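Open day at the Prelden works

Home » Visits » Prelden works

The leaflet promised "a full tour of a living workshop". What we got was 40 minutes, of which more than 5 went on finding somewhere to leave our coats. Adjoa Quaye led the group and knew her timber, I'll give her that. She was less sure when I asked where Prelden buys it. "Various places" was the answer, twice.

The drying shed was locked. The finishing room smelled strongly of oil and we were moved through it quickly. There is a lot of talk on the walls about heritage, though the firm only moved here in July and the old premises on Boateng Road are now flats.

I did like the talk on gluing up boards, given by Ekua Nutsugah - plain, short, no slogans. She thinks most warping is down to impatience. Perhaps.
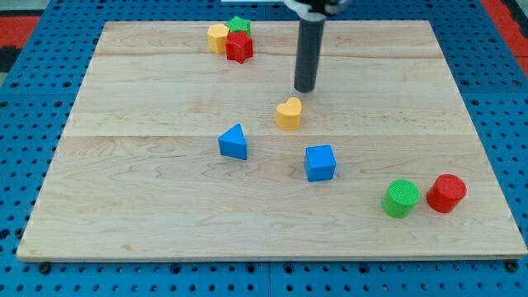

Glued maple board with a yellow heart block.

The shop wanted 57 pounds for a chopping board. I bought a tea instead, for 2, and it was weak. Next open day is Thu 23 December. Ring first about the shed.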